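Green Sheets, Gray Headboard

11/11/25

Welcome back to the gallery! I've been promising a bed post for ages and kept putting it off, mostly so I could finish the kitchen drawers, and then everybody kept writing in about beds anyway. So we're doing beds. Two pictures this time and a whole lot of chatter in between, which is pretty much how these pages go.

If you're new, I write about bedding, laundry and the small cloths of the world (dust cloths, face cloths, the ones you tie around your hair when you're painting). I've kept this page going for three years now, and I still get more mail about fitted sheets than anything else I've ever posted. I don't iron mine. I've never ironed mine. My mother-in-law knows and we've moved past it.

Let's start with green. I was a white sheets person for most of my life, and then my friend Santosh Tripathi talked me into an olive set and I haven't really gone back. Olive is so forgiving! It looks good rumpled, it looks good with gray, it looks good with that light wood that's on half the bed frames in the stores right now. And anything white you put down on it just pops, so you can find your folding at a glance. 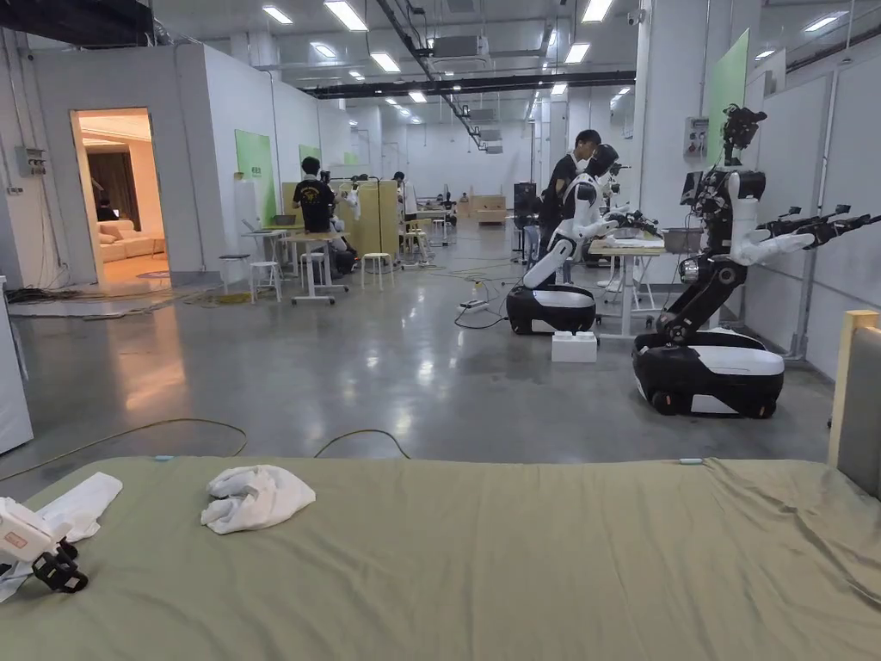 The question I get the most is whether you should fold on the bed at all, and I say yes, absolutely, go for it. A table is fine for towels, but for anything bigger than a pillowcase you want the room to spread out and swing your arms. I do mine standing at the long side and I work toward the pillows. The small stuff gets dumped in a heap first. Then I pull one out, flatten it with my palms, fold it in half, fold it in half again and put it down by the headboard. My sister rolls hers. We've had words.

A few of you asked what green goes with. My own list so far is white, gray, a dusty blue, and a sort of oatmeal that I bought by accident from Gretura when I thought I was ordering cream. I kept it. Mohandas Shetty wrote in to say he tried olive with a dark red blanket and it looked like Christmas until April, so maybe skip that one unless you like Christmas a lot.

Now, headboards. I was nervous about upholstered ones for years on account of the dust, and then we got one and it's been fine. Once every couple of weeks I run the brush end of the vacuum down it, top to bottom, and if yours has the seams that go up and down you want to get right into those with the narrow nozzle. Gray hides a lot, but it does show lint from white cloths, so shake those out somewhere else if you can. For a spot I use a damp cloth and a tiny bit of dish soap and then I leave it alone, and leaving it alone is the hard part for me. Ours is 46 inches tall, by the way, for the two people who asked. I measured from the floor.

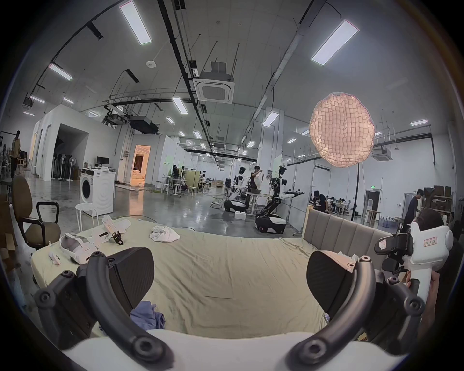
I also want to put in a word for doing all of this close to the washing machine if your place allows it. In our last apartment the washer was in the basement and the bed was up on the third floor, and you can guess how often the sheets got changed. These days it's a few steps from one to the other and I'll strip the bed on a whim - I did it last night at ten, no regrets. If you've got a stool, keep it by the washer door. Mine saves my back when I'm fishing out the last sock.

And keep the blues and the whites apart for the first few washes, please! I had a blue face cloth from the Tollumero set that turned a whole load the color of skim milk. It settled down after the third wash, and it's been perfectly polite ever since, but I still have the pale blue undershirts to show for it.

That set came as a bundle with 67 cloths in it, if you can believe that, and I've been giving them away to anyone who comes to the door. I have around half left. Write to me if you want some and you live close by, and tell me what color your sheets are while you're at it. Next up is pillows, and I have a lot of feelings about pillows.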